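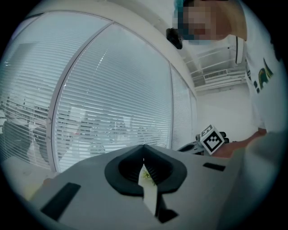 Is the Werkel hand-held gripper kit worth buying for a first build?
I'd say so, as long as you've soldered a bit before and can put up with a poor manual.

I bought mine direct for £780, which made me wince, and put it together over a few evenings at Tromberg, the shared workshop I pay my subs to. You get a pair of grippers you hold and squeeze yourself, and the idea is that your recordings end up teaching an arm to do the same job. I've got a secondhand Masix arm at home that has mostly been pushing a sponge about, so I was keen!

The housings are the best bit. Mine are light grey, stiff, and cleaner round the slots than anything I've managed to print. The dark grey rubber collar on top is a lovely fit once it's in, but getting it in was a pain. It's shaped like a horseshoe, the notch has to line up, and the manual shows it the wrong way round on one page and the right way round on the next. I warmed the second one in a mug of hot water and it went in with hardly any swearing.

The square black-and-white marker on its little white block was no bother at all. Stick it on straight, though – I had to peel my first one off and it creased, and a spare sheet from Shukla took ages to turn up.

Wiring is fiddly. The connectors are tiny and the cable to the trigger is a touch short, so you end up holding everything half open with your thumb while you plug it in. Do this before you close the housing (I didn't, and had to undo the lot). The software was kinder. Calibration took me 50 minutes the first time, mostly waiting, and it's much quicker now I know which menu it's hiding in.

In use they're comfortable enough for a short session. After a long one my wrist knows about it, and I do wish the handle was fatter. I've been recording myself picking up cups and putting them back down, very glamorous, and the arm copies me well on mugs with handles and badly on anything smooth.

I'd take a mark off for the manual and half a mark for the trigger cable. Werkel say a revised booklet is due in December, so if you're not in a rush you might hang on for that. I'd still buy it again, just perhaps not at full price.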